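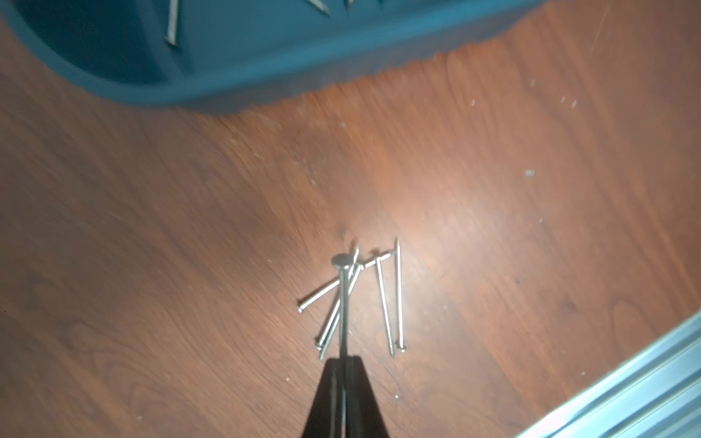

Bandano

August, 16:40. Nail picking, wrist camera only.

Grasp planner now scores candidates on clearance from neighbouring shanks as well as on mask quality. Single nail held upright between the fingertips, head up, with the rest of the pile lying right behind it. Old scoring kept choosing the crossing point of two nails.

Segmentation still splits one nail into two where another crosses it. Merging on shank angle helps. Floor grain gives false edges in the same range of widths - raised the threshold to 44 and left it there. Glossy patch in the middle still unreliable.

Teal tray blurs when the wrist moves, so the tray pose is only updated at standstill. Control loop back to 100 Hz after Leiva dropped frames at the higher rate.

To do: mask out the metal threshold strip, rerun log 2607 with the new merge.

Filed under: Bench notes / Grasping

Recent entries
Gidel driver: timestamps again
Cistel planner, build 388
Wrist camera calibration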